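Filed under: Schools / Clubs & Activities / Robotics

Robot club takes on the microwave door

HUDPORT - The robotics club at Hudport High has spent most of this fall on one kitchen appliance. Push the button, open the door. Then the rest of it, if they can get that far.

The team of 4 students is getting ready for the Plamari Household Challenge, a student contest in November where two-armed robots are scored on everyday chores. Teams pick one appliance and get 40 minutes on the floor. Hudport picked the microwave. Other schools on the list went with drawers, a dish rack, a toaster.

"We thought it was the easy one," said Noreen Lynch, who teaches shop and physics and runs the club. "I told them that too, so that's on me."

Practice is Monday after last bell until the late bus, in the old sewing room behind the gym. White cloth over the table, white cloth hung up behind it. The contest uses a plain background and the club wanted the same at home so the cameras see something close to the real thing.
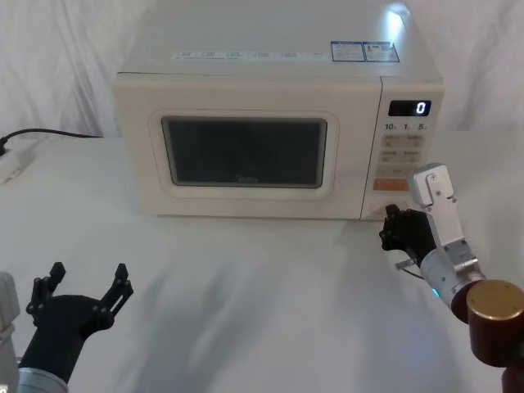 The door button is the sticking point. It sits low on the panel, under the big orange start button, and it has to be pushed square and hard enough. Come in at an angle and the finger slides. Push too hard and the whole microwave scoots back on the cloth, and then every saved position is off and somebody has to line it all up again. The club tried tape on the table for that. Then rubber feet. The feet stayed.

Students drive the arms by hand first, over and over, and save the good runs. Those get used to train the program that runs the arms by itself. As of last week they had 70 good runs of the door opening, sorted by junior Cheng, who goes by just the one name in the club log and on the team shirt. Bad runs get kept too, in a seperate folder, mostly so people can argue about them.

Scoring is simple on paper. Points for the door opening. More for putting a bowl inside, more for shutting the door, the rest for setting the right time and pressing start. No points back if the machine gets shoved out of its square. A team member can step in and reset, 3 times per round, but each one costs.

The panel labels are in Chinese, which slowed things down for a bit in September. The words printed under the time numbers matter less than where the buttons are, Lynch said, but students still wanted to know what they were pushing. One parent wrote out a key on an index card: microwave power, smart defrost, sterilize, food menu. It is taped inside the club binder.

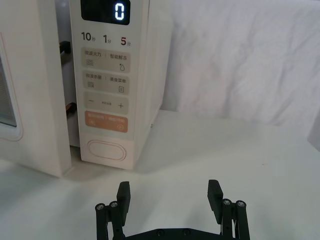

Wrist cameras were the other big job this season. Last year's club had only the one view from up top, and from there the hand tends to cover whatever it's reaching for. Adding the close-up view meant new mounts, new cables, and two weeks of the cables getting caught on things. Sophomores on the team redid the routing with zip ties and it has held so far.

Money is tight but OK. The club's travel is covered through a grant from Kistberg, the machine parts shop out on the county road, which also cut some of the brackets for free. Families are pitching in on food for the trip. Lynch said the club could still use a second monitor and a rolling cart, any condition, and also an extension cord longer than the one they have.

Not everyone on the team came in for the robots. One senior joined to get out of a study hall and now does most of the driving. Lynch says steady hands count for more than code at this stage, and that a lot of good drivers come over from band.

Next up is the bowl. The club has tried it with a plastic one, slow, door already open, a student calling out the distance. Setting it down flat is the hard part. It lands on its edge a lot. They plan to get the door solid first and add the bowl after, and if the bowl isn't ready by contest time they will go for door points only and try to be clean.

"I'd take a clean door," Lynch said. "I'd like the bowl. But I'd take a clean door."

An open practice for familes and anyone curious is planned before the team leaves, time to be posted on the board outside the gym. Park on the field side, the front lot is being striped. Students who want to join for spring can stop by the sewing room any practice day, no experience needed, forms are in the main office. Middle schoolers can watch but have to have an adult along.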